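# Kuvusura 账号核验工具试用:评分可用,改名记录是主要价值

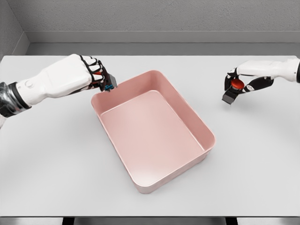 *浅灰色桌面上的粉色空托盘,左侧是一只白色机械手。*

Kuvusura 是 Holen 推出的社交账号核验工具,有浏览器扩展和命令行两种形态,用途是判断一个自称代表某机构或某公众人物的账号是否可信。本文测试的是构建号 1907,扩展和命令行均为同一构建。编辑部六月开始试用,账号由编辑部付费订阅,套餐为中间一档。

## 测试条件

样本共 284 个公开账号,来自编辑部历年核查稿件的存档。其中一部分已由机构本身确认真伪,另一部分当时只能写成“无法证实”。后一类不参与准确性判断,只用来观察工具在证据不足时的输出。

对照工具为 Detico,同样支持批量查询,编辑部此前一直在用。两款工具使用同一份名单,同一台机器,同一网络出口。查询在夜间进行,避开平台接口的高峰限流。

没有测试私密账号,也没有测试以图片和短视频为主的平台。Kuvusura 的文档声明支持后者,但标注为预览功能。

## 安装与配置

扩展安装后需要手动授予站点权限,默认不启用全站读取,这一点处理得当。首次运行会要求选择“参考源”,即工具用来交叉比对的机构官网列表。自带的列表以政府部门和上市公司为主,地方机构覆盖较差,县级以下基本为空。

参考源可以自行导入,格式为逗号分隔的文本,三列依次为机构名称、官网域名、联系页地址。导入时不校验域名是否仍然有效。我们故意放入一个已经过期的域名,工具照常接收,随后把指向该域名的账号标为“官网互链成立”。过期域名被他人注册后恰好是仿冒的常见手段,这里应当加一次注册信息检查。

命令行版本的配置文件与扩展不通用。在扩展里维护的参考源要先导出,再修改表头才能被命令行读取。表头差异没有写进文档,错误提示只有“格式不符”,没有行号。

## 检查项目

每次查询输出一份报告,包括以下内容:

- 注册时间与首次公开发言时间之间的间隔
- 用户名和显示名的变更记录
- 与官网的互链状态,单向和双向分开标注
- 关注者增长曲线及异常区段
- 头像与横幅的重复使用情况
- 发言语言、时区与自述所在地的一致程度
- 综合分,满分 100

**改名记录**是其中最有用的一项。早期注册的账号经转手后更换名称,在仿冒案例中相当多见,而注册年份久远又容易被读者当成可信的依据。Kuvusura 会把历史名称排成时间轴,并标出每条记录的来源是平台接口、网页存档还是第三方引用。来源可以点开核对。Detico 只列出名称,不列来源,写稿时还得自己再找一遍。

时间轴的完整程度取决于存档覆盖。关注者较少的账号在改名之前往往没有任何抓取记录,此时时间轴只显示当前名称。界面没有区分“没有改过名”和“没有查到改名”,两者看上去完全相同。只有在导出的 JSON 中,字段 `history_coverage` 的值会有差别。对不看原始数据的使用者来说,这是一个实质性的误导风险。

**互链检查**表现稳定。工具会读取官网页脚、联系页和站点地图,确认官网是否指向该账号。部分官网用脚本动态加载社交图标,扩展能够正确识别,命令行则需要加 `--render` 参数,否则会漏报。加上该参数后单次查询明显变慢。

**增长曲线**的参考意义有限。购买关注者会留下陡升区段,突发新闻同样会。报告将两者都标为“异常”,不作进一步区分。把相应日期的高互动帖文并列显示,可以帮助人工判断,目前需要自己翻。

**时区一致性**误判偏多。由代运营公司统一排程的机构账号,发帖时间常与所在地作息不符,工具因此扣分。外文分账号也有同样的问题:总部在一地,编辑在另一地,属于正常安排。这一项建议在设置中把权重调低。

## 评分

综合分不宜单独引用。已确认为仿冒的账号多数得分偏低,方向正确,但中间区段混杂严重,真账号与假账号都有,无法据此划线。Holen 在文档中给出了建议阈值,没有给出阈值的推导方法,也没有公开验证用的数据集。

权重可以调整,调整后旧报告不会重新计算,也不会注明所用权重。同一账号在两份报告里分数不同,事后无从得知是账号变了还是设置变了。我们的做法是固定一套权重,把配置文件与报告存放在同一目录。

另一个问题是平台认证标识的处理。工具把认证标识作为加分项,默认权重较高。而账号获得认证与账号确由本人运营是两件事,付费认证和误发认证都可能造成偏差。编辑部在第二轮测试中将这项权重设为零,中间区段的混杂有所减轻。新装用户可以一开始就这样设置。

## 批量查询

中间档套餐每批上限为 200 个账号,我们的样本需要分两批提交。超出上限时命令行直接退出,不会自动切分,也不会处理已读入的部分。自己写一个切分脚本并不难,但既然名单格式固定,这项工作应由工具完成。

断点续查可用。我们在第一批运行中途断开网络,恢复后重新执行同一命令,已完成的账号被跳过,没有重复扣减额度。查询失败的账号单独写入一个文件,附有失败原因,原因代码与平台接口返回值一致,便于排查。

已注销和被封停的账号会返回最后一次可用的存档数据,报告顶部有灰色提示条。提示条在导出 PDF 时会丢失。向外部转发报告之前需要手工补上说明,否则收件人会以为账号仍在运行。

## 与 Detico 的差异

Detico 查询速度更快,界面也更简单,适合值班编辑在几分钟内作初步判断。它不保留证据快照,查询结果隔天可能因为平台页面变化而无法复现。Kuvusura 默认为每次查询保存快照和哈希值,可以在稿件受到质疑时出示。

中文界面方面,Kuvusura 的翻译不统一,“impersonation”在不同页面分别译作“冒充”“仿冒”“模仿”。最后一种译法不妥,恶搞账号与冒充账号在多数平台的规则中是分开处理的。报告正文也没有为恶搞账号设单独分类,简介中已写明“非官方”的账号仍可能得到与冒充账号相同的结论文字。

Kuvusura 可通过 Todorova 插件接入内容管理系统,将报告编号写入稿件的内部备注。插件能够正常工作,只同步编号和综合分,不同步改名时间轴。考虑到综合分恰好是报告里较弱的部分,这个取舍欠妥。可以在插件设置中关闭分数同步,仅保留编号链接。

## 隐私与数据留存

查询名单会上传至 Holen 的服务器,命令行版本也不例外。文档说明名单留存期与套餐期限相同,可在后台手动删除。删除后我们用同一报告编号再次访问,返回“不存在”,本地快照不受影响。

涉及尚未发表的调查时,名单本身就是敏感信息。目前没有纯本地模式,也不支持对名单进行混淆提交。这类稿件我们仍采用人工核查。

## 支持

测试期间提交了三份工单,分别针对过期域名、PDF 提示条和表头差异。第一份于周二上午收到答复,对方确认问题存在,未给出修复时间。第二份已标记为“计划中”。第三份自动关闭,重新打开后暂无回应。

## 评价

**优点:** 改名时间轴附来源;快照带哈希;互链检查可靠;断点续查不重复计费。

**缺点:** 覆盖不足与未改名在界面上无法区分;参考源不校验域名;综合分缺乏公开依据;没有本地模式;PDF 导出丢失状态提示。

**适用对象:** 有固定核查流程、需要保留证据的编辑部和研究机构。个人用户偶尔查证一个账号,直接查看官网是否列有该账号即可,不需要订阅。

编辑部将续订一个周期,综合分不写入稿件,引用范围限于改名记录和互链结果,并由第二名编辑逐条打开来源复核。Detico 暂时保留,用于值班初筛。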